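第四章 桌面的历史

打印本页 | 用电子邮件发送本章

家具史的作者大多偏爱椅子。椅子有腿有背有扶手,还有坐过它的国王,写起来不愁没有故事。桌子就吃亏得多:一块板,几条腿,上面摆什么,人们就记得什么,板本身向来没人看。本章打算替它说几句话,读者若觉得乏味,可以先翻到第五章,那里又是椅子。

先从一个让初学者失望的事实讲起。很长一段时间里,许多人家的“桌子”并不固定存在。吃饭时把板子架到支架上,吃完拆掉,靠墙一放,厅堂便空出来跳舞或者吵架。英语里至今把董事会叫作“板”,管包饭叫“板”,可见这块木头当年的地位,比如今坐在它周围的人稳固。

桌子一旦不再拆卸,麻烦随即到来。固定的平面会招东西,这一点凡有书桌者皆可作证。泽诺伊娅·茹拉韦利(Zoia Zhuravel)在《平面的诱惑》一书里专门谈过此事,她把桌面分作“工作的”“展示的”和“投降的”三类,并承认自己写书用的那张属于第三类。该书第34页附有她丈夫的抗议,值得一读。

十九世纪的办公室试图用抽屉解决问题。卷盖式写字台把杂乱关在弧形的木帘后面,客人来了,一拉了事。弗洛特尔(Flotell)家具行的旧目录里有一款带10个小格的,广告词称它能“使绅士的思想各归其位”。绅士的思想是否归位,目录没有跟踪报道。我见过一张存世的,格子里塞的全是绳头。

二十世纪换了思路:既然藏不住,就把桌面做得浅、做得亮,让杂物自惭形秽。白色台面从厨房和诊室一路走进书房和工作间。它的拥护者说它干净,反对者说它只是让脏更容易被看见,两派说的其实是同一件事,却吵了许多年。白色还有一层实际的好处,灰的、黑的东西搁上去,轮廓一清二楚。

图4-1至图4-3 白色台面
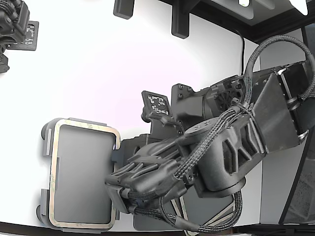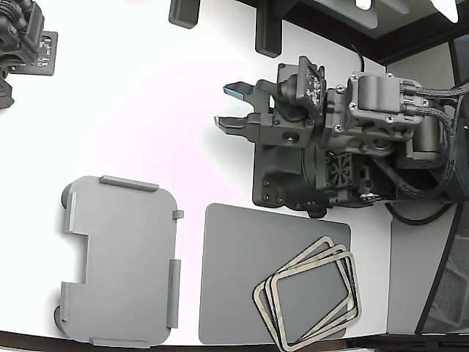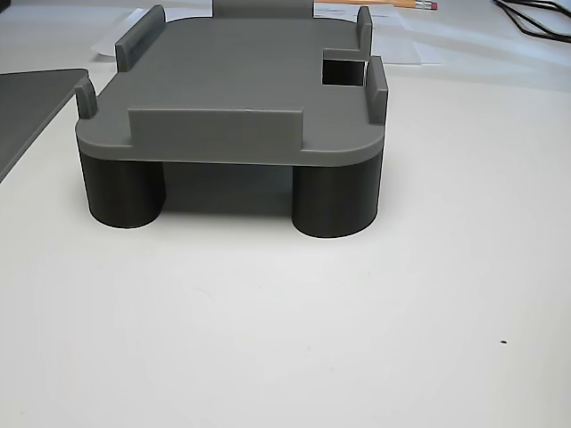 基里亚基·斯特凡努(Kyriaki Stefanou)读过本章初稿后来信反驳,说我对白色过于客气:她在白桌前改了一冬天稿子,到下午三点便眼睛发酸,最后铺上一块旧桌布才算完工。她还认为,卷盖写字台被我冤枉了,绳头总有用得着的一天。

我把信收进了抽屉。反光的问题留待4.2节讨论,桌布则另有专节。

本章其余各节
4.1 支架与木板
4.2 颜色、反光与眼睛
4.3 桌布:遮掩的技艺
4.4 抽屉里的绳头

相关阅读
第三章 长凳与座次
第五章 椅子,又是椅子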